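Tips for Collecting Block-Pushing Examples in Simulation

We use cookies to remember your settings and measure visits. Accept all | Manage choices

These are the working notes we hand to anyone who sits down at the Merivholm bench to record demonstrations. They were put together by Raíssa Batista after the November batch and have been added to since. They assume you already have the simulator running and the gloves calibrated.

Before you start

Load the Ulent table file, the one with the plain wall. The older file has a wall texture that we stopped using, and mixing the two in one batch means sorting them apart later.

Set the starting layout from the list. Don't make one up. If you want a new layout, add it to the list first with a short name, then load it by that name.

Open and close both hands once before recording. If a finger lags, recalibrate. Lag is easy to miss while you are pushing and very hard to fix afterward.

Recording

Keep each example to one idea. Close a gap, straighten a row, or bring one cube back into line. When two corrections end up in the same take, split it or throw it out.

Push low on the side of the cube. Fingers that ride up onto the top face tend to tip it. Get the hand down to the table first, then move in sideways.
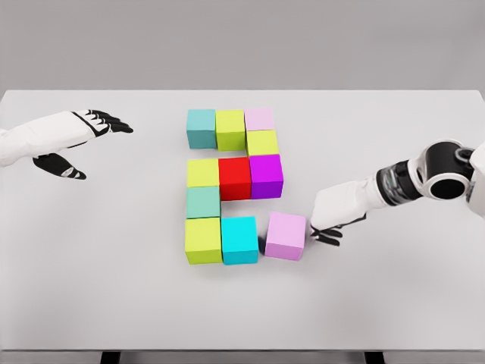 Cube figure with the pink one at the lower right out of line. 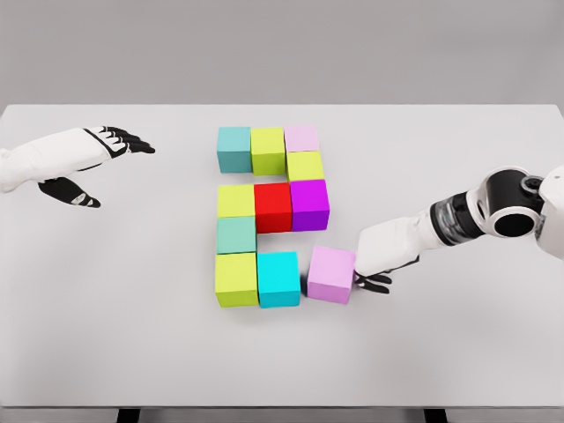
Should I move the idle hand out of view when only one hand is working?
Leave it open above the table, well away from the cubes, and hold it still. The system learns both arms together, so the resting arm is part of the example too.

Go slower than feels natural. New people rush the last bit of a push and overshoot, and then the take has a shove and a correction in it. A few of those are useful. A whole batch of them teaches the wrong thing.

Mistakes worth keeping

If a cube turns a little as you push it, carry on and square it up. Mark the take "recovered" in the notes box. If a cube goes off the table, stop and mark it "failed." Do not delete failed takes. The Nitik scripts pull them out on their own and we use them for the scoring model.

Don't reset halfway through a take. A reset in the middle shows up as a cube jumping across the table, and the checker will reject the file anyway.

Batches and breaks

A full batch is 100 takes. Stop after 26 and rest your wrists, even if it is going well. Quality drops before you notice it. Raíssa went back through her own files and found the sloppy ones bunched up at the end of long sittings.

Change the layout between sittings. If you record the same figure all afternoon you start making the same motion without looking.

Labels

Write the label before you record. Use the short form: color, place, action. "Pink, lower right, push in" is fine. Say "muted teal" for the dull ones and "cyan" for the bright one, or they get mixed up in the text search.

Leave the speed setting at 2. Setting 3 looks smoother on the monitor but drops contact readings.

Saving

Save to the Šimkus drive, not the desktop. Check that the file count matches the take count before you log out. If it is short, look in the temp folder first, where takes sit when the network is slow. Anything still there overnight gets cleared at 19:00 the next day.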